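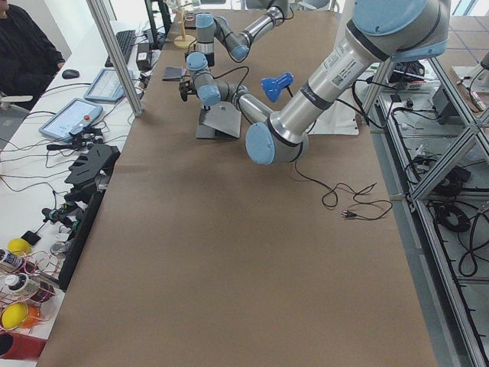 If you've walked past the old sample room since April and wondered what all the whirring is, come in! We leave the door open most afternoons and I am always happy to stop and talk, as anybody who has tried to get past me to the coffee machine already knows.

I've been at Texier for a good while now, nearly all of it on small parts. Fitting, checking, bagging, labeling, then the next tray. When Clotilde Pichon asked who wanted to move over to the arms I put my hand up mostly to get off the early shift. I had never programmed a thing in my life (my daughter sets up my phone). So if you're reading this and thinking "that's for the computer people," well, so was I.

The first few weeks were rough. You have a pendant, which is a tablet you use to move the arm, and there's one for each arm, and I kept picking up the wrong one. I'd press a button and stare at the arm in front of me and the one at the back would start to move. Stavros Dimitriou put up with a lot from me. He had me do nothing but pick up and set down for days, slow speed, thumb near the red button, until I quit flinching.

Now I can teach a simple move before lunch. What I like best is that the fitting know-how still counts. The Pisier brackets are a good example. The program we were sent had the gripper coming straight down on the part, and anyone who has done a few trays of those by hand knows you come in a little tilted or it catches. I changed the approach, we ran 400 of them, and 4 got rejected. Stavros wrote it up for the folks at Govia with my name on it, and yes, I printed that email.

People ask me two things at break. One is whether it's faster. On the long runs, yes. On short ones, no, and by the time you've set up the fixtures and taught the points, you could have done the tray by hand and swept up. The Rorarport order is staying on the benches for that reason, all 499 pieces of it, and the bench crew will be quicker at it than I would.

The other question is the one people ask more quietly, about jobs. I can only tell you what I know. There were nine of us on small parts last year and there are nine of us now, but the work isn't shared out the same way. Two people who had wrist trouble have moved off the bagging, and I think that was overdue. Inspection has gotten heavier, because parts come at you steadier than they used to, and that crew could use a hand or at least a longer break. I've said so to Clotilde and she's looking at the rotation. I also miss the talk at the bench. You can't really gossip with an arm - believe me, I've tried.

And my feet hurt less but my eyes hurt more. Screens!

Clotilde is opening up more training spots before summer. You get paid time for it, and you stay on your regular rate while you learn. No math beyond what you already do with a tape measure. Put your name on the sheet by the time clock or just come find me around two, when we're usually between runs. Wear closed shoes, tie back long hair, and please don't move anything on the brown paper. I have things where I want them.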